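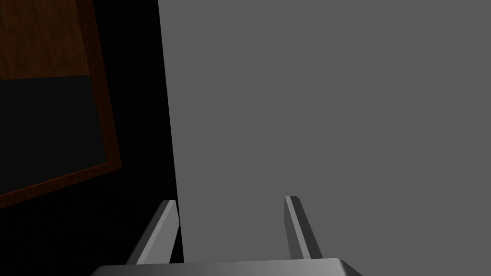

Why does my Cedura gray look different at home than on the color card?
Gray paint depends very much on the light in the room. A card is small and you hold it flat to the window, but a wall stands upright and has corners. On the wide gray piece at the bottom of the picture the top has a soft shine, and along the front there is a darker band. With your wall it is similar, so please look at it in the morning and in the evening before you order more.

How many grays do you have?
The Cedura line has 21 grays. The most ordered is number 308, a pale one. Number 388 is darker and a little warm, and we advise it for hallways.

Can I try a color first?
Yes. Sample pots are sold in our Terholm shop and also by mail. Paint two coats on a piece of cardboard and let it dry for one night. 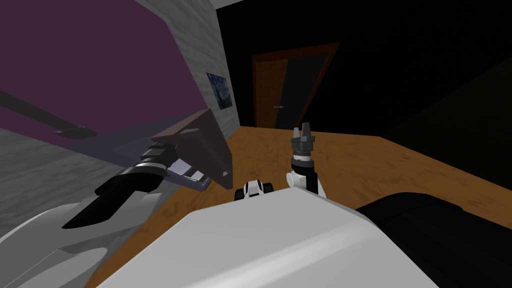

Do not paint the sample directly on the wall, the edge of it can stay visible under the final coat.

Can I return a mixed paint?
Unfortunately not. Only unopened cans of white can be returned.

Last change: November 2022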